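**Progress report: household laundry folding, bedroom component**
Submitted to Trella by the Vuminwood home routines group
Period: October

## 1. Scope of the period

The grant covers written routines for folding and putting away clothes in ordinary homes. The kitchen linen routine was closed in the previous period. Work in October moved to the bedroom, with the bed as the folding surface. The target for the whole component is 200 folded items, spread over the homes on the Cernbridge list. No ironing, sorting by owner or closet storage is included at this stage.

## 2. Folding surface

The routine was first drafted for a table. It has been rewritten for a bed, for three reasons raised in the first round of comments:

- Most of the homes on the list have no free table large enough for an adult shirt laid out with both sleeves open.
- Clothes are usually brought to the bedroom before they are folded.
- Finished stacks can stay on the far part of the bed until the batch is complete.

A soft quilt gives poor results. The hem sinks, the side folds open again, and the finished width varies from one shirt to the next. A woven sleeping mat over the mattress gives a flatter base. The slats also serve as a guide: the center line of the shirt is set parallel to them, and the side folds are made along the same direction. The stitching or seams across the mat can be used to line up the hem. The revised routine names the mat as the preferred surface where the home already has one. Purchase of mats is not proposed.

## 3. Bedroom record

Bed with bamboo mat, folded clothes.

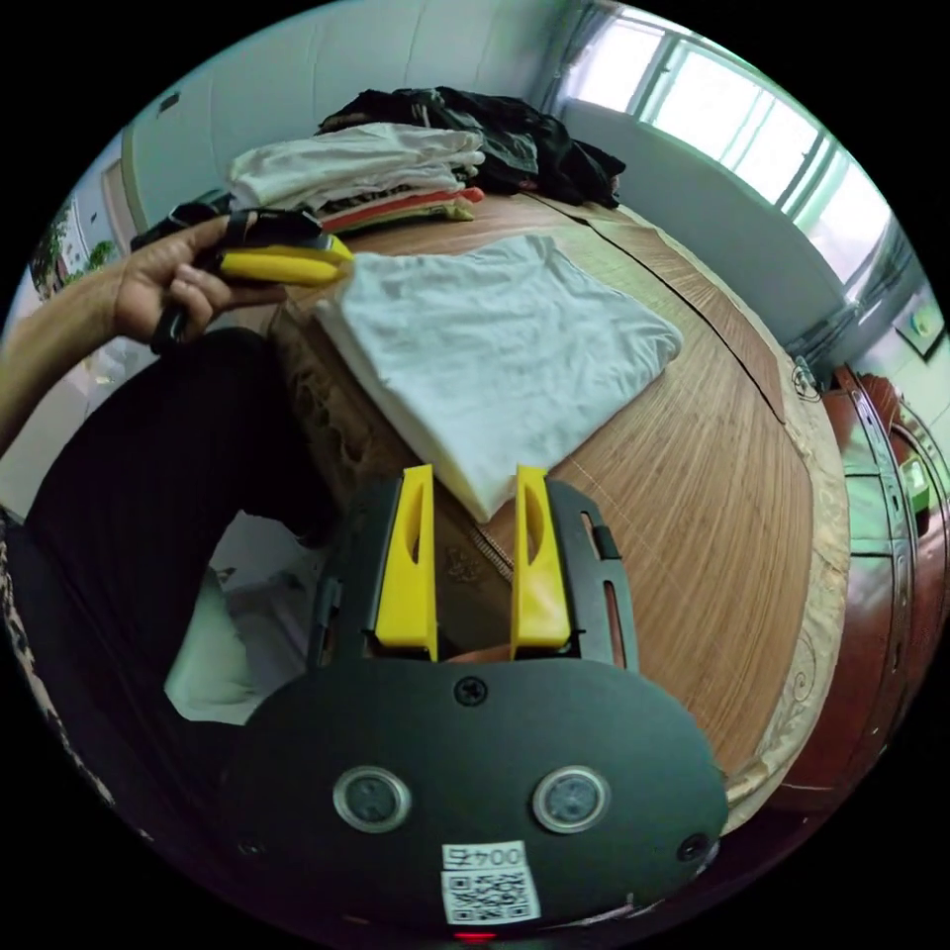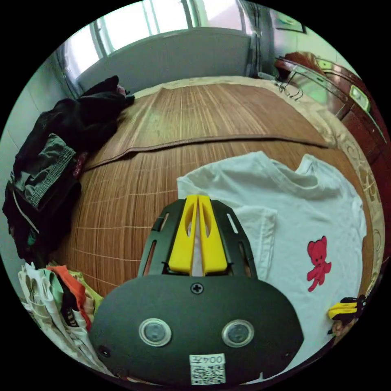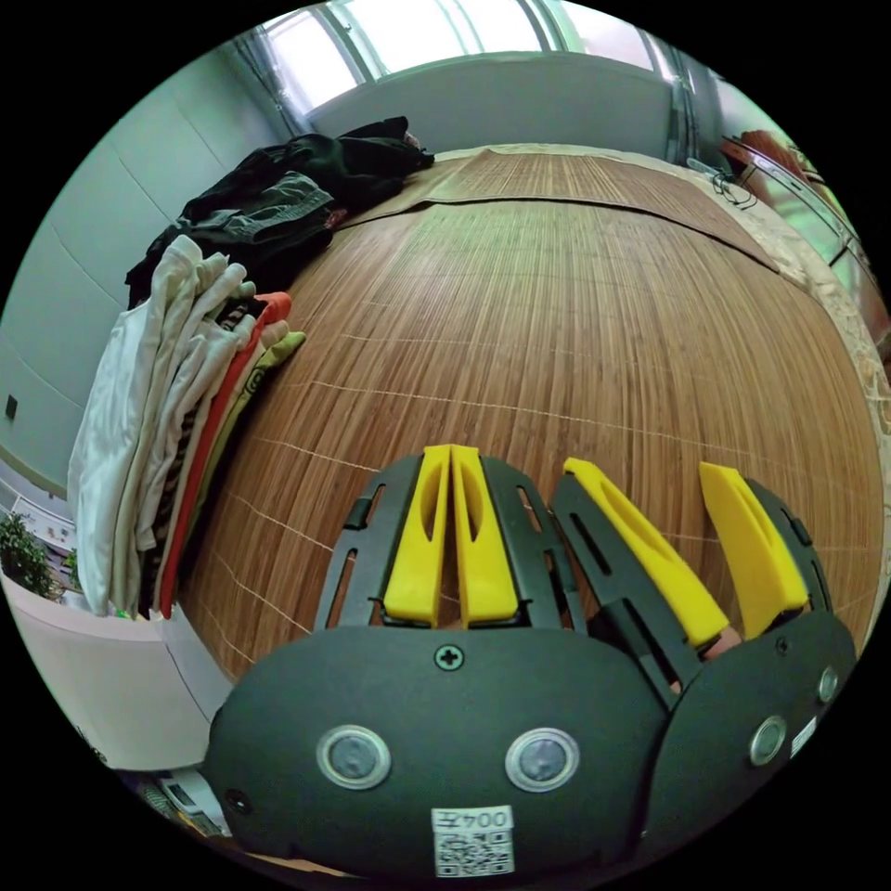
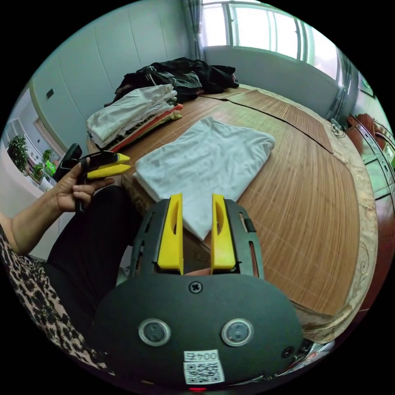 ## 4. Revised folding sequence, T-shirts

1. Clear the middle of the mat. Unfolded clothes go to one side and finished clothes to another.
2. Lay the shirt flat. Open the collar and pull both sleeves out before any fold is made.
3. Smooth from the collar to the hem. Printed shirts are laid print down.
4. Fold one side toward the center line and turn the sleeve back on itself. Repeat on the other side.
5. Fold the hem up to the collar, then fold once more for adult sizes.
6. Move the shirt to the stack with both edges supported. Place the closed edge outward.

Step 2 accounts for most of the corrections logged so far. A sleeve left doubled under the body gives a thick corner, and the stack leans after a few items. The wording of this step has been changed from "straighten the shirt" to the text above.

Jackets and trousers are kept out of the T-shirt batch and are to be handled under a separate sequence, now in draft. Items with ribbed cuffs need a different sleeve fold and will be covered there.

## 5. Status against plan

| Item | Plan | Status |
|---|---|---|
| T-shirt sequence | Revised text | Complete |
| Jacket and trouser sequence | Draft | In progress |
| Bedroom batches, 40 items each | 2 in the period | 2 complete |
| Stack height test | Method agreed | Open |

The stack height test was delayed. The Talavera storage boxes specified in the proposal have an inside depth of 300 mm, and the number of folded shirts per box depends on fabric weight more than was assumed. A fixed item count per stack will be dropped in favor of a maximum height.

## 6. Next period

- Complete the jacket and trouser sequence and submit it with the next report.
- Repeat the T-shirt batch on a bed without a mat, using a flat sheet pulled tight.
- Agree on the maximum stack height with Trella.
- Add a short section on small children's clothes, where the final fold in step 5 is left out.

No change to the budget is requested. One decision is needed from Trella: whether socks and underwear count toward the 200 items. Our working figure leaves them out.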